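Skip to main content
Course Home Schedule Readings Handouts Contact

Household Textiles and Their Care
Handout 4: Dark Fabrics, Dye Loss and Laundering
Instructor: Yến Phí
Revised 2025-10-16

Purpose of this handout

This handout supports the unit on color retention in household fabrics. Students should read it before the laboratory session and bring a printed copy. It replaces the version distributed in September, which contained an error in the section on rinsing.

1. Why dark fabrics lose color

A dyed fabric loses color in two main ways. In the first, dye leaves the fiber and passes into the wash water. This is called bleeding, and it is most noticeable in the first few launderings, when dye that never bonded fully to the fiber is carried off. In the second, the surface of the fabric is worn by rubbing. Small fiber ends lift and break, and they scatter light so that the cloth looks gray even though much of the dye is still present. This second effect is often called frosting.

The two are easily confused. A black cotton shirt that has turned gray along the seams and collar has usually suffered from abrasion. A shirt that has faded evenly over its whole surface has more likely lost dye to washing or to sunlight.

2. Dye classes

Reactive dyes form a chemical bond with cotton and other cellulose fibers. Once the unbonded dye has been washed out, they hold well in water. They can still be damaged by chlorine bleach.

Direct dyes are held by weaker forces. They are simple to apply and remain common in home dyeing, but they bleed more readily in warm water.

Sulfur dyes have long been used for black cotton work clothing. They resist washing fairly well and are sensitive to chlorine. Some older sulfur blacks may also weaken the cloth in storage.

Disperse dyes are used on polyester. Bleeding in the wash is seldom a problem, although high heat in drying or ironing can cause the dye to migrate.

3. Laundering practice

Read the care label first. Where the label permits, the following practice is recommended for dark cottons and blends.

Turn garments inside out and close all zippers. Sort by color and by weight, keeping denim and toweling apart from light knits. Use cold water and a detergent without bleach or optical brightener. Fill the drum loosely. Remove the load promptly when the cycle ends, and dry it in shade or on low heat.

Vinegar and salt are widely suggested as means of setting dye at home. Neither will fix a reactive or direct dye in a finished cotton garment, and students should not list them as fixatives in written work.

4. Folding and storage

Creases left in place for long periods become lines of wear. Dark cottons should be folded along different lines each time, or rolled. Cloth left in a heap also makes a poor specimen for color grading, as deep folds read darker than flat areas of the same fabric.

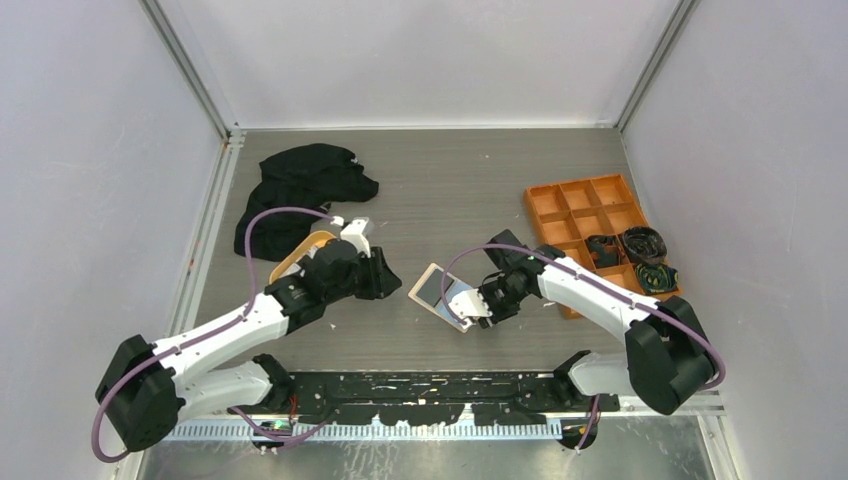
Figure 1. Crumpled black cloth on a gray wood-grain surface. Smooth all specimens flat before grading.

5. Laboratory assignment

Each pair will receive 12 swatches, to be washed, dried and graded against the gray scale under the standard lamp. Record the grade for color change and the grade for staining in separate columns. Do not average them. Swatches from the Parton and Zeswood sets must be kept in separate envelopes.

Written reports should be no longer than 2000 words, excluding tables. Submit them through the course page under assignment code 2491.

6. Reading

Course reader, Section 26, "Colorfastness to Washing." The supplementary notes on sulfur blacks are optional and will not be tested.

Previous: Handout 3, Fiber Identification
Next: Handout 5, Stain Removal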